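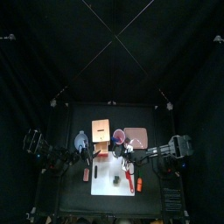
momer_31
My rule for household odds and ends is that each thing either has a home or gets evicted. I am losing. The wooden box with the slot near the top was supposed to fix this, and instead it became the thing everything else gathers around: blue bowl on one side, pink cup with something blue in or against it on the other, and the white cutting board now serving as a parking lot for a black marker. Where do you people put the stuff that belongs to no room?

qian
Drawer. Close drawer. Move house eventually.

Rosine Guérin
Stack the cup in the bowl, put both on the pink tray, done. A tray makes a pile look like a decision. And get the marker off the cutting board, please, some of us eat.

momer_31
The board hasn't met a vegetable since August. It's the small dark blocks I can't place. They turn up everywhere.
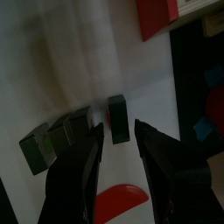 Dark blocks, plus the red thing with the rounded end

pitasora
Is the red one a toy or a spoon? Kitchen or playroom hangs on this.

momer_31
It has been in both. I've stopped asking.

Renata Ojeda
Disagree with Rosine on the tray. I had one in the Rellstead apartment and it held 40 things within a week, 4 of them mine. Use the box. Blocks in the box, lid or no lid, and the rest goes back to the kitchen.

Rosine Guérin
So now she has a box of blocks and still no place for the marker.

Renata Ojeda
The marker goes in the cup, Rosine.

Rosine Guérin
With the blue thing? Crowded.

qian
Drawer.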